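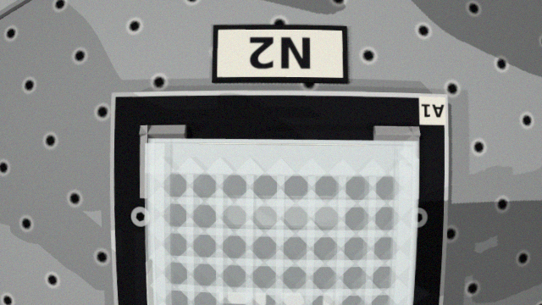
The Curneck Seed Starting Kit, after a full winter of use
Reviewed by Setareh Bakhtiari, 31/03/2025

I should say right away that I come from a family of egg-carton people. My mother started her tomatoes in egg cartons on top of the refrigerator, and I did the same for years, so paying 50 dollars for a box of trays felt a little extravagant. But last September my neighbor Brian Mwakalinga let me borrow one of his Curneck trays for some late lettuce, and I liked it so much that I had my own kit ordered before I gave his back (sorry, Brian!).

What you get
There are three seed trays, a deeper tray that goes underneath for watering, a clear lid with a little sliding vent, a wooden dibber, a pair of seedling tongs and a packet of plant tags. The trays are the heart of it. They're stiff enough to pick up by one corner when they're full of damp soil, and if you've ever folded a flimsy one in half over the kitchen floor you'll know why I was so pleased about that. The cells taper nicely, and a good push from underneath brings the whole plug out with its roots in one piece.

How things grew
My peppers came up more evenly than they ever have, and the basil was so thick I was giving it away at work. The lid does hold a lot of moisture, so open the vent as soon as you see green. I left it shut over a long weekend and got fuzzy mold on one end of the snapdragons. The watering tray is a good depth, but it has no pour spout, and emptying it into the sink is a two-handed job with some splashing. 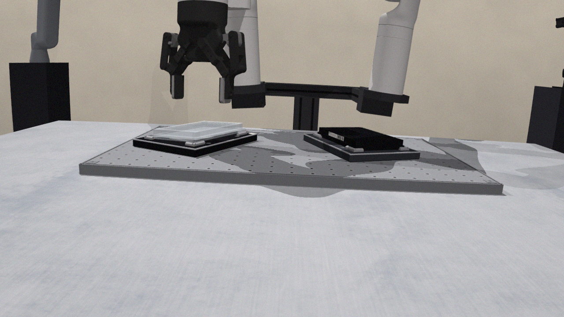
The tongs are the one piece I'd send back to the drawing board. The tips are bare metal and quite narrow, and they pinch right through a young lettuce stem if you're the least bit heavy-handed. I'd love to see a pair with flat, blocky ends and a separate pad on each inside face, the way the two black fingers on the gripper above have their grey ones. A wider opening would help too, because mine only just fit around a plug and I end up crumbling the soil. For now I use a teaspoon, as my mother did.

The tags are decent. Pencil stays on them through plenty of misting, though marker faded on me within a couple of weeks, and I now have a row of mystery tomatoes that could be anything.

Compared with the Skoneck
I also tried the Skoneck kit, which is cheaper and comes with a prettier lid. Its trays cracked at the rim for me by February, and the cells are too shallow for tomatoes. If you only grow herbs it would probably do you fine.

Would I buy the Curneck again? Yes, and I'd put the tongs straight in the junk drawer. Spare trays are sold separately, and I've already got more on the way for the zinnias.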